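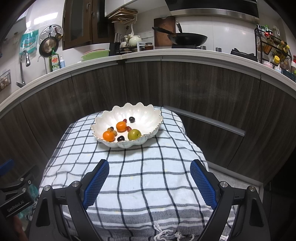
Cómo montar un frutero que no parezca un accidente

Un frutero tiene dos vidas. En la primera sale bien en la mesa y las visitas lo miran. En la segunda, que empieza el miércoles, alberga una mandarina dura y un recibo del súper. Estas instrucciones son para alargar la primera.

Qué hace falta

Un cuenco hondo, mejor ovalado que redondo. El mío es blanco, con el borde ondulado y un hilo de oro, herencia de una tía que lo reservaba para «ocasiones» y murió sin que llegara ninguna.
Dos naranjas.
Una fruta verde o amarilla verdosa.
Dos piezas redondas muy oscuras, casi negras.
Unas cuantas uvas sueltas, de más de un color.
Un mantel que no compita.

Paso 1. Lavar y secar

Lave la fruta y séquela con un paño, pieza por pieza. Las gotas dejan cercos en el esmalte y las uvas mojadas se ponen feas en un día. Si el cuenco tiene filo dorado, a mano y sin estropajo. Del lavavajillas sale una vez; la segunda sale sin oro.

Paso 2. Las naranjas primero

Una hacia el centro y la otra apoyada contra la pared de delante, con el rabito a la vista. Simétricas quedan como un par de faros.

Paso 3. Lo oscuro y lo verde

La verde va delante, a un lado, algo hundida tras el borde. Una de las oscuras se coloca entre ella y la naranja; la otra, al fondo y sola. Deje que se vea loza alrededor. Mi vecina Anum Naqvi rellena el suyo hasta arriba y luego hay que ir a buscar ciruelas debajo del radiador.

Paso 4. Las uvas

Fuera del racimo y metidas en los huecos: rojas junto a la naranja del centro, las más tostadas al otro lado. Pegadas a algo, o ruedan. Son también lo primero que desaparece, así que guarde 20 o 30 en la nevera para ir reponiendo con disimulo.

Paso 5. El mantel

A cuadros grandes y en tonos claros va con casi todo. Si lleva flecos, péinelos con los dedos. Las arrugas de los lados se pueden planchar – yo dejé de hacerlo en abril y sigo recibiendo gente.

Mantenimiento

Revise por debajo cada dos días y saque lo blando antes de que contagie al resto. Los plátanos, en otro sitio: maduran ellos y maduran a los demás. Y las llaves, en el recibidor.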